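Sunday at the Gilleo Book Fair

I went to the fair in Gilleo for the first time this year, mostly for the crime fiction tables. The train was late, so I arrived at eleven and the first reading had already started.

Leire Prieto was reading from her new mystery, set in a small hotel where the cook disappears. She reads slowly, and this was good for me, as I could follow every clue. I bought the book for 7 dollars, signed. It has 414 pages, so I am still in the middle of it.
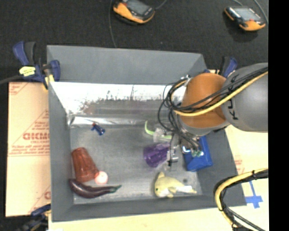
The afternoon

After lunch there was a talk with Tetteh Abubakari and Rocío Lozano about long series. She told us she keeps a notebook with the age of every character, because in her third novel the inspector became two years younger. People laughed a lot. The hall has 200 chairs and I had to stand near the door.

The Ochoa table had second-hand paperbacks, some 800 of them, but not in any order. I found two old detective stories there that I was missing.

Practical notes

Bring cash, the smaller tables do not take cards. Coffee is upstairs. The last talk finishes at five, and the bus to the station leaves at twenty past.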